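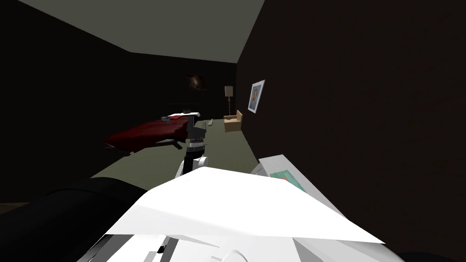

I went into this study thinking mostly about curtains. Everyone I talked to while planning it blamed their bad nights on the window, and so the first version of the diary had a whole page on blinds, shutters and street lamps, and one skimpy line on paint. That turned out to be the wrong balance. Wall color came up again and again in the free-text box, usually from people who had just moved. The bedroom in Figure 1 is close to what several of them were describing: walls so dark they're nearly black, with a pale gray ceiling over them. In a room like that, my diary keepers told me, you stop noticing the walls after the lamp goes off, but the ceiling stays with you for a good while. One woman called it "my lid." I liked that so much that it became the working name for the ceiling question in the second round.

### 4.2 What people wrote about dark walls

The diaries came from 17 households in Abu Hammour and were kept through July, when nights are hot and pretty much everyone sleeps with the air conditioning on. We ended up with 1070 usable entries. I read all of them, and Tamer Haddad read them again separately without seeing my notes. Where we disagreed on how to code an entry we sat down and argued it out, and where we still disagreed we left the entry in with both codes. (A reviewer of an earlier draft didn't like this. I still think it's better than pretending one of us won.)

The plain result is that people in dark rooms went to bed earlier by their own account, but they didn't rate their sleep any higher. I had expected the two to go together. Tamer hadn't, and he has been very gracious about it. The entries from dark rooms also use a different vocabulary. Words like "cozy," "quiet" and "cave" turn up a lot in the evening notes, and then the morning notes are full of complaints about getting up. People in white rooms hardly ever mentioned their walls at all, at night or in the morning, and I don't know how to read that silence. It could mean that white walls are fine. It could also mean that white is just what walls are, and nobody thinks to put it in a diary.
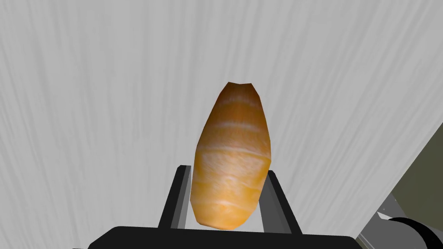
Evening routine muddied things more than I'd like. The diary asked what people did in the last hour before bed, and a late meal was the single most common answer, ahead of phones and TV. Households that ate late tended to keep the kitchen and hallway lights on, and with the bedroom door open that light goes straight in, whatever color the walls are. I tried splitting the entries by door open and door closed, but plenty of people skipped that question, and the groups got too small to say much. Next time the door question goes on the first page!

There is also the matter of who paints a bedroom dark in the first place. Tenants in our group mostly weren't allowed to, so dark walls lean toward owners, and owners lean older. Two of the households had repainted right before the study began, both using the same shade from Cladano, and their early entries are really about paint smell. I dropped the first 11 nights for both of them. Keeping those nights in makes the dark-room morning scores look worse, but it doesn't change which way the bedtime difference runs.

Bedding I mostly left alone. The diary had a box for blanket weight but none for blanket color, and a few people filled in the color anyway, in the margin - red, mainly, and one "sort of mustard." I can't do anything with that as data. Still, if people volunteer a thing you didn't ask about, it probably belongs on the next form, and it's on the draft for the follow-up along with ceiling color, door position and the time the last light in the hallway goes off. Tamer wants lamp type on there too, and we're still going back and forth on how long a form a tired person will put up with.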